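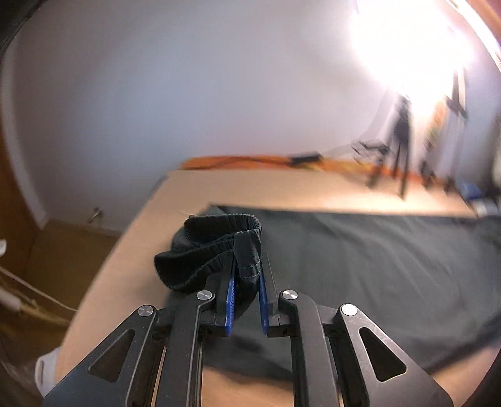 How we look after the hand grippers

Fludham builds and services hand-held grippers for cloth handling. Marion MacBrayne runs the workshop and Zaid Azar handles repairs.

Each gripper comes to the bench after 400 folds. We check the pivot pins first, then the black linkage plates for play. The blue finger pads are replaced at 2,000 folds, or earlier if the ridges have gone smooth. Both pads are changed together.

A serviced gripper goes back on the table for a pinch test on dark clothing, with a seam or a gathered waistband between the fingers. It has to hold the fold 7 times running before it is signed out.

Repairs take three working days. The workshop is closed for the second half of December.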